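Pradix
About us

Pradix makes and refurbishes worktables for schools, training centres and small workshops. We supply the top, the edge and the underframe as one job, and we re-top tables that customers already own. The business was started by Thandeka Hlongwane, who had spent her working life in school furniture, and Angharad Gwilliam joined her as a partner when the workshop moved to its present unit in Cavstead.

What we make

The standard table is called the Plista. It comes in one depth, 800 mm, and in any length the customer needs. The Albers is the heavier version, with a thicker top and a cross brace between the legs, and is meant for rooms where vices or presses are bolted down. Both use the same feet, so the two can be pushed together without packing.

Tops are supplied in a single colour. We used to offer a wood-effect finish and withdrew it in May last year. It showed every repair, and small parts such as washers and screws were hard to find on it. Customers who still have wood-effect tops can go on ordering edging for them from our remaining stock.

Surface and finish

A plain pale surface suits most bench work. Dark components stand out against it, pencil marks can be seen and wiped off, and a matte finish keeps glare from ceiling lights to a minimum. Gloss tops look well in a showroom but reflect the light fittings, and they show fine scratches within a term or two of normal use.

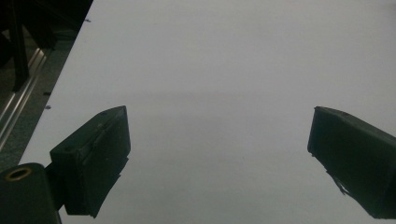 Page last changed: 7/8/19

A pale grey-white top with a matte surface, as in the photograph, is the kind we are asked for most. The grooved aluminium rail running alongside the edge is a type of section we are also asked about often. Its parallel grooves take sliding nuts, so stops, lamp brackets and cable clips can be fixed and moved later without drilling the top. Please tell us before ordering if you intend to use rail of this kind, as the slot width decides which nuts will fit.

Refurbishment

We re-top tables of our own make and most others, provided that the frame is square and the fixing points are sound. Our largest refurbishment order to date was for 157 tables, done in four batches so that the customer always had rooms in use. For orders of this size we ask for the room plans first and work out the batches from those.

Before collection, tables should be cleared and anything clamped or screwed to the top taken off. Loose fixings should go in a bag marked with the room number. We do not collect tables with drawers still in place.

Old tops are cut down for use as shelves and packing boards where they are flat enough. The rest goes for recycling or disposal, depending on the core material.

Care

Wipe with a damp cloth and a little washing-up liquid, then dry. Do not use scouring powder or wire wool on a matte top – both will polish it in patches, and the patches cannot be taken out. Adhesive tape should be pulled back slowly at a low angle. Glue residue can be removed with white spirit, tried first on the underside.

People and workshop

Thandeka Hlongwane deals with design, drawings and quotations. Angharad Gwilliam runs the workshop and plans deliveries. Cutting, edging and assembly are all done at Cavstead; steel frames are welded for us by a firm nearby and come to us ready coated.

Orders of fewer than 200 tables are normally made in the sequence in which they are confirmed. Larger orders are given their own dates. Visits to the workshop are by appointment, and visitors need closed shoes.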